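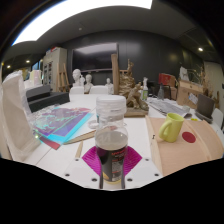 Last updated: June, 4:40 pm

Savside 12 is out on Android and iPhone. I've been using the grocery list app since version 9, so a short thread on what's changed.

First, the update is 299 MB on my phone. The old one was a lot smaller. If you're on a prepaid plan, wait for wifi.

Shared lists now sync in the background. Before this you had to pull down to refresh, and my partner and I kept buying the same milk. Two weeks in, no double-ups.

The barcode scanner has moved. It used to be a button on the main screen, now it's under the plus sign at the top right. Long press the plus sign and it goes straight to the camera.

Importing old lists mostly worked. I had 1,225 saved items and 1,144 came across. The missing ones all had a slash in the name, like "capsicum/zucchini". Rename those in the old version before you update.

Colours: dark mode finally follows the phone setting. The widget doesn't – it stays white whatever you do.

Recipes are now handled through a Ferrand account. You can skip the sign-up, but the screen asks again every time you open the recipes tab. I couldn't find a setting to turn it off.

Kerstin Nordin asked if it still works with Curia on the watch. Yes, but ticking an item off on the watch takes a few seconds to show on the phone.

Battery use looks the same as before on mine. Older phones might be different, I only have the one to test.

Still free with the one ad at the bottom of the list. Paying removes the ad and adds categories by aisle. I haven't paid.

Will have a look at Nultbridge next, as a few of you have asked for a comparison.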